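Ayele Athletics Club: Track and Equipment Check
Dec 5, 2022. Inspector: Ilse Mulder

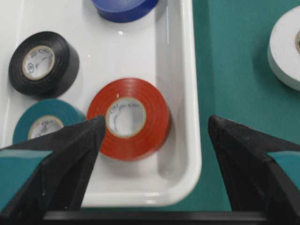
Electrical tape, red roll in tray

1. Lane surface: pass. Seam lifting in lane 7, glue before next meet.
2. High jump mats: pass. Cover zipper stiff.
3. Hurdles: fail. Unit 9 weights do not lock. Tagged, moved to shed.
4. Throwing cage net: pass. Retie lower cord.
5. Long jump pit: pass with comment. Rake depth uneven at far end. Sand last topped up in June.
6. First aid kit: fail. Cold packs expired. Obsa Gashaw to reorder.
7. Floodlights: not checked, daylight visit.

Recheck of failed items: Mansa Bawa, within 72 hours.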